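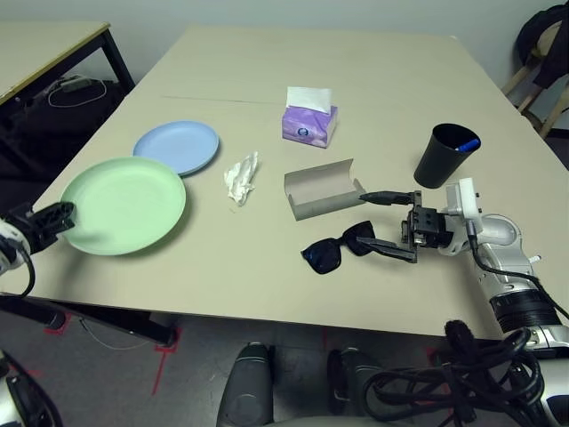

Demonstration collection is the gathering of recorded examples from which a robot learning system is trained to carry out a task. Each example, called a demonstration or an episode, pairs what the robot's cameras and joint sensors report with the commands sent to the arms at the same instant. The system is later trained to produce similar commands when it meets similar readings.

Methods

In teleoperation, a person drives the robot directly, usually with hand controllers or with a pair of smaller leader arms. In kinesthetic teaching, the person pushes the robot's own arm through the motion. Teleoperation is the more common choice for two-armed robots because the operator's hands stay out of the camera views.

Tabletop work is a frequent starting point. Typical objects include plates, cups, tissue boxes, sunglasses, open cartons and markers. Their positions are changed between episodes so that the system does not simply learn one fixed path.

Camera placement

Most setups combine a head camera, which covers the whole table, with a camera on each wrist. The head view shows where things are in relation to one another, but an arm can block it at the moment of contact. The wrist view is narrow and moves with the gripper.
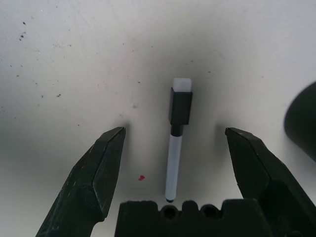

Thin objects depend heavily on this close view. A marker lying between open fingers may be off center by a small amount, and the operator has to correct for that before closing. Such corrections are useful training material – a set made up only of perfect approaches gives the system little to go on when it drifts.

Episode structure

The Entili format, used by the Ulstead and Stenico collections, divides an episode into approach, grasp, transfer and release. Each episode carries a short written instruction and a mark for success or failure. Ulstead calls for 50 episodes per task, recorded by at least two operators, with the objects rearranged after every 14. Stenico sets no fixed number and accepts failed attempts if the operator recovers within the same recording.

Quality control

Recordings are checked for dropped camera frames, clock drift between sensors and long pauses. The Vudon review tool flags any pause longer than 3 seconds, although slow, careful movement near an object is normally kept. Worn finger surfaces and changes in lighting are entered in the session notes, as either can affect how well a trained system carries over to another robot.

See also

Imitation learning
Teleoperation
Robot gripper

Last edited Jun 2, 2025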